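The old computer, the blue caddy and me

I have been meaning to sort out the old desktop since we moved to Inthorpe. It came with us in the back of the car, wedged between the airing rack and a box of saucepans, and then it went straight under the desk in the spare room where I could kick it every time I sat down. It hasn't been our main computer for years. But it has all the old photos on it, and my mum's recipes that I typed up one wet half term, and I'd got it into my head that one day I'd press the button and there would be silence.

So on Thursday I put the kettle on and decided this was it. Hard drive out, everything copied, no more worrying.

I should say that I am not a computer person. I can change a plug and I once took a hoover apart (it went back together, thank you very much), and that's my lot. My friend Ghazala Hayat is the one who knows about these things, and she had told me over the phone that a desktop is just a big cupboard with shelves in it. I liked that. I can do cupboards.

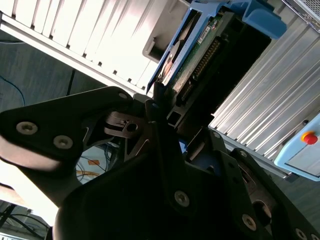 She also told me to switch it off at the wall, pull the plug out and touch something metal before I went poking about, so I did all of that, and then I did it again after my tea because I couldn't remember if it still counted. I'd cleared a space and found the good screwdriver, the one with the yellow handle that lives in the Flolturard biscuit tin with the fuses and the spare keys for a shed we no longer own.

What I like about these big old towers is that somebody really thought about the insides. The drive sits in its own plastic holder, which Ghazala calls a caddy, like something for golf or tea! And it's such a cheerful blue. Everything else in there is green or grey or a tangle, and then there's this bright blue thing, as if to say yes, love, it's me you want.
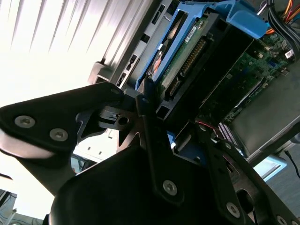

Side panel off, blue caddy in its place, and all those wires at the top that I was told to leave well alone.

Before anything else I wrote down which cable went where. I drew it on the back of an envelope from the water board, with arrows, and it looks like a map of the ring road. I'd recommend it all the same, as my memory for this sort of thing lasts as long as it takes to eat a biscuit.

The other thing I'd say is hold the caddy by the plastic and keep your fingers off the green board. The row of gold pins looks sturdy enough, but I'm told they don't care to be prodded. And don't go at it in a temper. If it feels stuck, have another look for a clip or a screw before you start pulling.

As for what's on there, I already know there are 1216 photos in the folder marked Kirkow, from the holiday when it rained and we took pictures of every single cake. I can't wait to see those again.

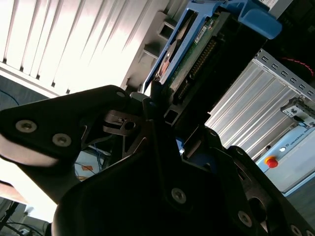 Bits and bobs to have ready

A screwdriver that fits, a saucer for the screws, an envelope and a pen. A torch if your spare room is as gloomy as mine. You'll also want one of those little leads that lets you plug a bare drive into a laptop. Mine is coming from Ansari on the high street, who had to order it in and said to try them again next week.

Does anyone know if I can copy the lot over in one go, or should I do it folder by folder? Let me know in the comments, and tell me what you'd do with the empty tower afterwards, as I'm rather hoping to get my foot room back.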